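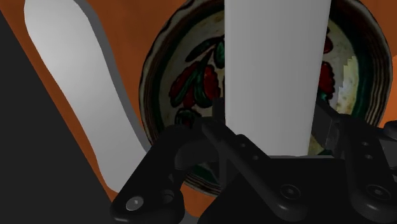

3. Participants and Follow-up

Enrollment for the booster study started in August at two sites, the Fomley clinic and the Litell day hospital. We invited adults who had completed their primary vaccination against seasonal influenza and who had no fever on the day of the visit. In total 304 persons signed the consent form. Seven of them did not come back for the second blood sample, so the analysis includes 297 participants.

Each participant received one dose of the study vaccine or one dose of the comparator. The allocation list was prepared by Agnese Liepiņa, who had no contact with the participants. The nurses who gave the injection knew the content of the syringe, but the persons who called the participants later did not know it.
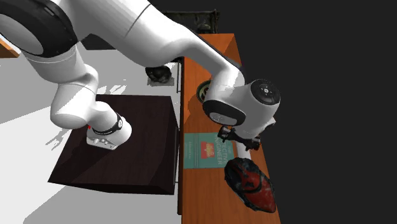

The follow-up calls were made in the evening, when most participants were at home. The caller asked for pain in the arm, headache, tiredness and fever, always in the same order. If a participant could not be reached after 3 calls, we sent a letter with the same questions. Answers which came by letter were marked in the database and were also analyzed separately (see Section 5).

Blood samples were stored at the clinic overnight and brought to the Toom laboratory on the next working day. Samples taken on Friday had to wait longer than the others. We compared the Friday samples with the rest and found no difference in the antibody level that would change our results, but the number of such samples is small and we do not want to draw a strong conclusion from it.

Fig. 3. Franka Emika arm and gripper at the counter, simulated view.

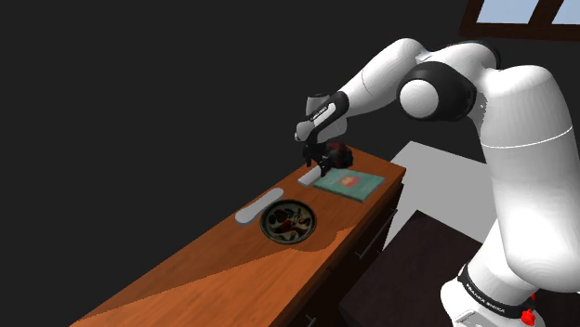
Antibody levels were measured with the Catorance assay, and every sample was tested two times. When the two values differed by more than the limit given in the protocol, a third test was made and the median was used. Values above 1000 units were diluted and measured again. The reading of the plates was checked by Gumaro Ochoa, who did not have access to the allocation list.

We did not collect information on earlier infections except what the participants told us themselves. This is a weak point of the study, and we come back to it in the discussion.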